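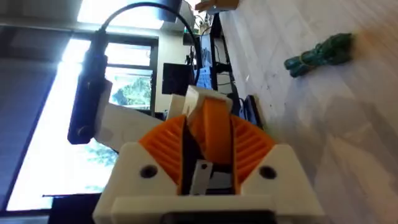
Does tidying a room make it brighter?
A little, maybe, but our readings don't prove it.

The question came from a leaflet for Toteo storage bins, which promises "more light in every room." We didn't believe it and wanted to check. We used 5 rooms in Drelari Hall, all with one window. In each room we put a light meter on the floor, two steps from the window, took a reading, cleared everything off the sill and floor into bins, and took another.

The best result was in the end room, where the meter went from 3000 lux to 3624. On paper that is a big jump. The trouble is that clearing the room took most of an hour and the clouds moved during that time. When we put the mess back and measured again, the number stayed almost the same. In the other rooms the change was too small to trust, and in one the reading dropped.

Our meter was a cheap Flindine model, and we never checked it against a better one. We also wrote down the sky as "bright" or "gray," which is too vague to be of any use now.

The Stougaard study guide says pale floors and ceilings bounce light around a room. That may well be true, but we did not test it. What we can say is that a pile of stuff on the sill blocks light, and we knew that before we started. The bins themselves had no effect we could find. A stack of them under the window threw a shadow of its own.

If we repeat this in January, we will leave a second meter outside the building so the sky gets measured too.

Report handed in 15 September 2020.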